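Lokatine gripper trials

The Lokatine gripper trials are a series of comparative tests of robot grippers, carried out at a workshop in Sustberg. They were started by the engineer Elaine Brandão, who wanted a fair way of judging how well different finger shapes cope with household objects in awkward places, such as under a table or close to a wall. The trials have become a favourite point of reference among small robotics groups, largely on account of their remarkably thorough notes.

Background

Most gripper comparisons are done on an open bench, with the object placed in clear view and plenty of room on every side. Brandão had spent several years on bench tests of this sort and found that their results said little about how a gripper would behave in a kitchen or a storeroom. Together with Jeferson Sampaio, who wrote the control software, she drew up a set of tasks in which the arm has to reach past or beneath furniture before it can take hold of anything. The first results were published on June 29, 2019, and drew a lively response.

Grippers

Two designs form the core of the series. The Sjöberg is a parallel gripper with broad, flat fingers that narrow to a point. The Barik has slimmer, rounded fingers with soft pads. Both are driven by the same motor unit and fixed to the same wrist, so that a difference in the score can be put down to the fingers alone. Changing from one to the other takes about 8 minutes, including the check on how far the fingers open.

Wrist camera

A small camera at the wrist looks out along the fingers and gives the controller its closest view of the work. Sampaio tried several mounting angles before settling on one that keeps both fingertips in sight at all times. It costs part of the lower field of view, but it lets the software compare the position of the tips with the edge of a table during the last stretch of the approach, where most collisions happen.
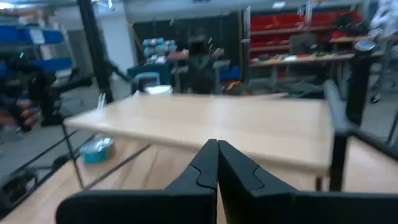

The choice of angle has a striking effect on the results. With the camera tilted further upwards, the arm found objects sooner but touched the furniture far more often on the way in. The lower setting was slower and much more dependable, and it was kept for all later rounds.

Method

Each round uses a low table and everyday items such as tins and tubs. The arm starts from a rest position, finds the object, takes hold of it and brings it out into the open. An attempt counts as a success only if the object is still held when the arm stops and the table has not been moved. A full round is made up of 468 attempts, shared equally between the 2 grippers, and the order is shuffled so that neither design gains from a well-warmed motor.

Fixed cameras record the same attempts from outside the arm. Those set close to the floor are especially useful, as they show the gap between the gripper and the underside of the tabletop, something the wrist camera judges poorly.

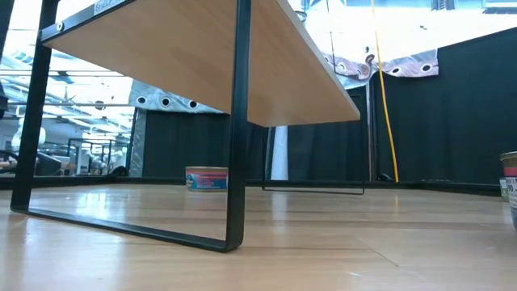 The low table from near floor level, with a squat can beneath it.

Results

The Sjöberg did best with short, wide objects, where its flat fingers could close squarely on the sides. The Barik was ahead with taller containers and was wonderfully forgiving when the approach was a little off centre. Under the table the two were closer than anyone on the team had expected. In one round, only 42 attempts ended in a dropped object, and most of those came from a poor estimate of height.

Shiny lids proved a lasting nuisance. Bright reflections could lead the software to place the top of an object too high, and the fingers then closed on air. Sampaio later added a second height check, taken from the fixed cameras, and drops of this kind became rare.

Later work

A further set of trials took place the following May, using the same tasks with a lighter arm. Brandão has also published drawings of both sets of fingers, and several groups have made their own versions with longer tips for reaching into shelves.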